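Brirkero Wants Your Old Phone Back in Service
Posted: September 28, 2023
in Mobile, Interviews

Jamshid Babaei has a drawer of dead phones. Well, not dead. "Abandoned," he says. Mostly handsets whose maker stopped sending updates after 2 years, and which still turn on, hold a charge, make calls. He counts himself among the people annoyed by that, and since June he has been putting out builds of Brirkero, a stripped down Android-based system meant for exactly these phones.

We caught him on a call between two other calls. Quick one, then. He had a sandwich going and a build failing in another window.

First question, the obvious one. Why another custom ROM?

"Because the ones I liked kept dropping my phone," he says. His phone being the Runska, the small one with the side button everybody hit by accident. Sold okay for a while, then nothing. No security patches, no word from the company. "I wrote to them asking for the kernel source. Got an automated reply. Wrote again. Same reply, so I stopped writing and started reading forum posts."

The forum posts led him to Vignesh Bangera, who had already got the display and the modem going on the same handset and had given up on the camera. Bangera joined the call late, from a train, and dropped out twice. He does the low-level work, Babaei does the installer and the update server and most of the apologizing to users.

"I had the camera driver half done," says Bangera. "It took pictures but everything was green. Jamshid asked if he could ship it green." Babaei says he was joking. Bangera says he wasn't.

It isn't green anymore. Current builds take normal photos, though video recording still stops by itself on long clips and low light is poor. Bluetooth headsets work, car kits are hit and miss. Fingerprint reader, no. "Maybe never," says Bangera. "The part that matters is locked away in firmware and I don't have the key for it. Use a PIN."

How many people run it? Babaei looks at the update server, not at downloads, which he thinks tell you nothing. Last week 2000 phones checked in. The first public build had 300. He had expected his cousins.

The second supported device is the Asau, a cheaper phone with a bigger battery, and that one has been a headache. Two different screens were used in production and the box doesn't tell you which you've got. Flash the wrong build and you get a phone that boots fine and shows nothing. You can get it back, but you need a computer and some patience. The installer now checks the panel first and refuses to go on if it isn't sure. Some users hate that. "They want a button that says do it anyway," Babaei says. "I took the button out. I was answering the same email every night."

On banking apps, the thing everyone asks. Some work, some don't, and it changes from week to week. He wont publish a list. "The day I publish it, it's wrong." His advice is to try your bank's app on a spare phone before you move over, and to keep the bank's website bookmarked.

What about Google services? Not included. You can add them after, there's a page on it, and most people do. Bangera doesn't on his own phone and would like more people to try going without. Babaei does and isn't sorry. Maps, mainly.

Money is thin. The server is paid for by donations and the rest is evenings. A repair shop chain, Haddad, has offered to put Brirkero on up to 500 refurbished handsets and sell them with a year of updates promised. The two don't quite agree here. Babaei wants to say yes. Bangera is worried about the word promised.
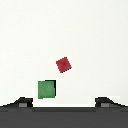 Two cubes, red and green, and a gripper in a computer-rendered scene.

"If I get sick, who does the patch?" says Bangera, back on the line after a tunnel. "A forum user knows what he signed up for. Somebody who walks into a shop doesn't." He wants a third maintainer in place first, somebody who can sign a release. Babaei says they have asked around and a couple of people are reading through the code now. No names yet.

Next build is due when the Asau's charging bug is fixed. The phone reports a full battery too early, then drops fast. Bangera thinks he has it. He has thought so before, says Babaei.

And the update nagging, which a lot of readers wrote to us about? Coming down to one notice per release, with with a way to snooze it. The setting will be under System, then Updates.

Then the train went into another tunnel and Babaei's build finished, failed again. He had to go.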